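About Darnance

Hi, and welcome! I'm the person behind Darnance, and if you've ever bought one of our mixed bins, it was me who taped up the box (sorry about all the tape). I get asked pretty often what we do here, so I figured I'd finally write a proper page about it.

Darnance sells odds and ends. Household bits, toys with life left in them, flatware without a set, packaged goods from shops that closed or changed their shelves, kitchen things, bathroom things, stuff from the bottom of the drawer. We buy it by the lot, tip it into bins, sort it on a big table and send it out again to people who want it. That's the whole business, and I love it more than any job I've had!

It started in my garage with 17 boxes from a gift shop that was clearing out. I wanted the shelving, really, and the boxes came with it. I spent a whole November going through them after dinner with the radio on, and by the end I had three piles: things I could sell, things I could give away, and things I couldn't name. The third pile went up online as a joke lot, and it was gone by breakfast. So I bought more boxes.

These days we're in a unit on the Storkico estate, behind the tire place. Come in by the side gate, the front one sticks. We have a small kitchen, a lot of shelves and more bins than I like to admit. There are five of us on a busy day and two on a slow one, and everybody sorts, me included. You learn the stock that way, and anyway it's the fun part.

People ask how we sort, so here's the short version. A lot comes in and gets a ticket. We tip one box at a time into a bin (never two, I learned that with a jar of beads) and spread it out enough to see what we've got. Flatware goes to one side for washing. Anything in a packet gets its date and seals checked. Toys get a squeeze and a wiggle for loose parts, and anything with a battery door gets opened up. After that it all goes by use, so kitchen with kitchen and play with play, and whatever's left goes on the maybe shelf. The maybe shelf is full. It has always been full.

We list around 1,000 small things in a good month. Some go out one by one, but most go in our Kassa lots, which are mixed bins packed by theme: kitchen drawer, playroom, craft table, and "surprise me," the one I'd pick myself. Teachers buy a lot of the craft ones. Grandparents go for playroom. We also do a smaller box called Flaseo that fits through most mail slots, and that came about because a customer wrote in and asked for it. Good idea, so we did it!

The bins themselves are the big open kind with sloping sides, and they get knocked about. I used to fuss over the scratches and now I don't, they clean up fine and the marks do no harm.
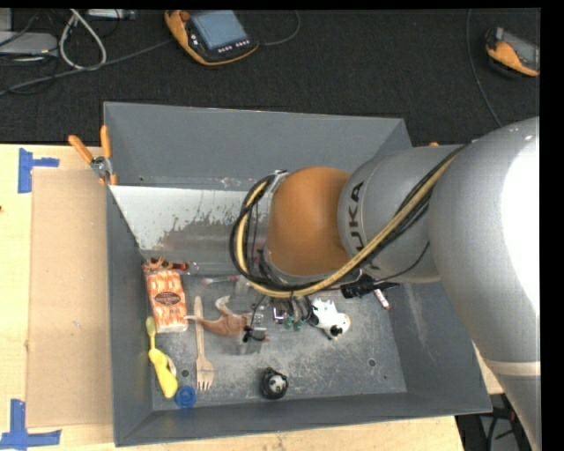
A mixed bin on the table, fork and all.

If you've got things to clear, do write to us. We take mixed household lots from 90 items up, and you don't have to sort or label anything first. Please do wrap knives, and please keep liquids out of the box, even the ones with good lids. Send a couple of quick snaps with your message and I'll come back to you with a price, usually by the next afternoon.

Buying from us is easy too. Pick a lot, pay, and we'll pack it within two working days. If something turns up broken, tell me and I'll put it right. And if you open a box and find something you can't name, send me a picture, because I keep a list. It's up to 179 entries now and I've only crossed off a handful.

The side gate's open from 10 in the morning, and the kettle's usually on.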